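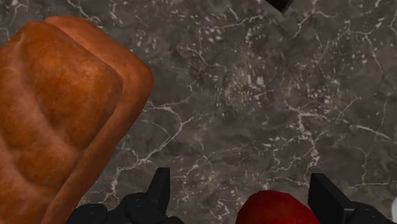 Home | News | Forums | Downloads | Search

Fan curve resets after every restart (Ratalero 4)

Print this page | E-mail this thread

huanca_w
Good evening to all. I installed Ratalero 4 last night over the old version 3, and since then my fan curve does not stay. I set it by hand, I press Save, the profile name appears in the list, and after a restart the card is again on the automatic curve. The overclock itself is kept, only the fans are lost. My card is a Fostska with two fans. Does anybody have the same?
Wálter

sudgate
Did you remove version 3 before you installed the new one? The old one leaves a service which starts with Windows, and the two programs fight for the fans. The slower one wins.

huanca_w
No, I installed it on top. The installer asked me nothing about it, so I supposed this was permitted.

fidelina_m
It is permitted, it is written in the release notes. I did the same on two computers and the curves stayed on both. I do not think the service is guilty.

sudgate
Your two computers maybe did not have the "start with system" box ticked in version 3. Without this box the service is never installed. Wálter, please look in the list of services and tell us if there is something with Ratalero in the name.

huanca_w
There are two entries. One is called Ratalero Helper and the other Ratalero Helper 4. Both are running.

sudgate
There you have it. Stop the first one, set it to disabled, restart.

fidelina_m
All right, I had the box not ticked, I have checked it now. But I would still not disable it by hand. If he later runs the uninstaller of version 3, it complains that the service does not answer and it leaves half of the files on the disk. Better to export the profiles, remove both versions, restart, and install only 4.

sudgate
For one service this is too much work. And the export from 3 does not open in 4, so he will have to type the curve again in any case.

fidelina_m
It opens if you save it as the old text format. It is in the second tab, under the language setting. How many points has your curve, Wálter?

huanca_w
It has 16 points, so I would prefer not to type them again. I made them slowly during August, when my room is very warm and I could hear each step of the fans.

oldkeys
16 points is a lot for two fans. I use 5 and I do not hear any difference. Under 50 degrees mine are stopped completely.

huanca_w
With few points my fans go up and down all the time while I am playing. Maybe it is my case, the front has little air.

oldkeys
Then look for the hysteresis setting and put 4 degrees. It is the cure for up and down, and you need no long curve. But this is a different question, excuse me.

huanca_w
I followed the way of Fidelina. Text export, both versions removed, restart, clean install, import. The curve came back with all its points, and after two restarts it is still there. I have also put the hysteresis at 4, I will try it tonight with a long game. Sudgate, thank you too, without you I would not have looked in the services.

sudgate
Good. I still say that disabling was enough.

fidelina_m
Maybe, but now his disk is clean.

Reader comments

pelo77: Same problem with a single-fan card, same two services. I only disabled the old one and it works since three weeks.

Marta K: The text format is not in the second tab for me, I found it in the third. Perhaps they moved it in the last update.

huanca_w: The hysteresis helps a lot, thank you oldkeys. I have not removed any points yet.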